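Arm at the kitting bench, six weeks in. Anyone else living with one?

Posted by bench_rat, August 31, 2019

Hi all, long-time reader, I don't post much. I work in prep at Sivness (we make up small parts kits and sample packs for the Trisville plant) and since the middle of July we've had a robot arm on one of the white benches. It does the pick-and-place I used to do standing up for most of a shift. My wrists love it. I'm less sure about the rest of me!

My job now is mostly setting out, checking, topping up and hitting resume. Cleiton Macedo, our lead, wants the working area bare before every start, everything back off the table except the organizer, and I used to think he was being fussy. Then I left a bag of washers out and it went for the bag. So now I'm a clean-table person. View from the gripper at start: 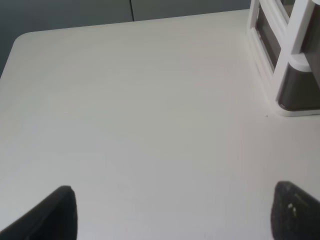 Sivness Trisville Supply — Kitting & Prep, Team 2

(that's us, feel free to say hi if you're on the other shift)

What I wanted to ask is how your place handled the change in the actual job. We were told no one loses hours and so far that's true. But the old rate was 20 kits an hour per person and people took some pride in that. You could see who was fast. Now the arm sets the pace and I feel like I'm waiting on it half the day and chasing it the other half.

ovholm_nights wrote:

We got ours last December over at Ovholm. First two months were exactly what you describe, wait wait wait PANIC. It got better when they let us choose the order of the batches. Ask for that. It costs them nothing and you stop feeling like you're the one being fed parts.

Also get your title looked at. I was "packer" on paper for 7 months while doing resets, grip pad cleaning and all the logging. They bumped the grade in the end but only after I wrote down everything I did in a week and handed it over.

tina_labels wrote:

I'm going to be the grump. "No one loses hours" is what they say in the first six weeks. Watch what happens when somebody leaves. Do they get replaced? At my last place they didn't, and two years on it was one person minding three benches. Nobody got fired and the room was still mostly gone.

bench_rat wrote:

@tina_labels yeah, that's the thing I lie awake on. One guy retires this winter and I haven't heard a word about hiring.

@ovholm_nights writing it all down is a great idea, I'm starting tomorrow. How often do you clean the pads? One of our fingers has little white specks on it and I can't tell if it's lint or the pad wearing. Cleiton says leave it till the service visit.

ovholm_nights wrote:

Every shift, lint-free cloth, no solvent. If the specks stay put after a wipe I'd flag it. I'd flag it either way, tbh. And do the bench at the same time, crumbs too.

gus_from_receiving wrote:

Disagree with tina a bit. I did that pick-and-place work for years and had surgery on my thumb for it. If the arm takes the part that wrecks your hands, good, let it. The fight is over who gets the better jobs around it and whether they train the people already there. In Bragança (my cousin's plant) they trained the floor crew first and only brought in outside techs for repairs. It can be done.

tina_labels wrote:

Fair enough on the thumb, gus. I'm not saying smash it. I'm saying get it in writing — hours, grade, replacement when people leave.

bench_rat wrote:

OK, I talked to Cleiton at lunch. He's fine with us choosing the batch order starting next week, so thank you! On hiring he said "above my pay grade" and looked at his shoes. He also dug out the log and the arm hit 91 percent clean picks last week. The misses all came back to me to sort by hand, and that work isn't counted anywhere, so it's going on my list.

One more from the gripper, same bench, jaws open, for whoever messaged me asking how much room we leave between the organizer and the pick zone:

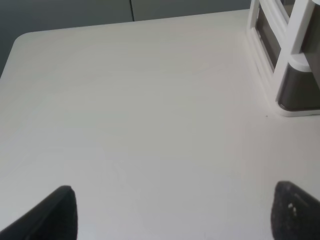 Re: room around the pick zone

benchtop_bev wrote:

That was me, thanks. You've got more space than we do. Ours shares a table with the label printer and I spend my day moving the tape gun out of its way. Did you have to ask for a separate bench or did it come with the install?

bench_rat wrote:

Came with it, we just lost a regular bench to get it. The organizer stayed where it was. People grumbled for a week and then moved their coffee somewhere else.

gus_from_receiving wrote:

Bev, tell them it's a trip hazard. Anything with the word hazard gets moved by Friday lol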